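# calletis-chores

Simulated household episodes for a two-armed mobile robot. Maintained by Ecaterina Avram and Krum Stoyanova. Current release: February 17, 2025.

## Contents

3,665 episodes, of which 3,000 are for training and the rest are held out. Each episode has a written instruction, joint states and rendered video. Episodes run up to 80 seconds. Failed attempts are kept and labeled.

## Intended use

The set was built to test whether current policies can finish an ordinary chore in a furnished home: fetch an item, carry it to another room, put it down, wipe a surface. Scores on single grasps are not a substitute. A policy that picks up a sprayer and then stalls in a doorway gets no credit for the chore.

Rendered views, same house: 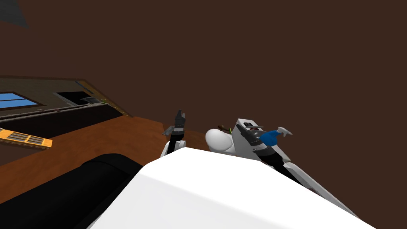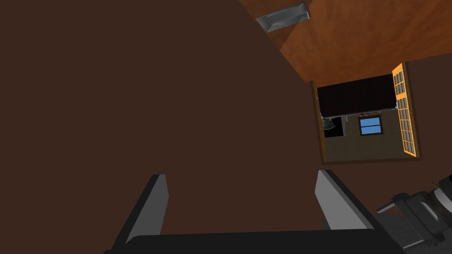 Views are stored at the angle the camera had at that step. Do not rotate them to level before training; the camera pose is in the state vector and the two must agree.

## Scoring

An episode passes if every object named in the instruction is within tolerance of its goal when time runs out. Collisions are logged but do not fail the episode. Kai Pfeiffer's script `score.py` writes one row per episode.

## Known limits

- Lighting is flat. Expect a drop on real video.
- Liquids are not simulated. "Spray" means the trigger joint moved.
- Glass panes have no reflections.
- 25 episodes have a door hinge that passes through the wall. They are listed in `bad_hinge.txt` and should be skipped.
- Results here do not support claims about unattended work in real homes. Our baseline does well on fetching and poorly on anything that needs both arms.

## Planned

Kitchen drawers and folded cloth are due in June. Shop-floor tasks will go in a separate set, Sestusano.

12 comments · 4 shares

© Calletis 2025 | Contact | Back to top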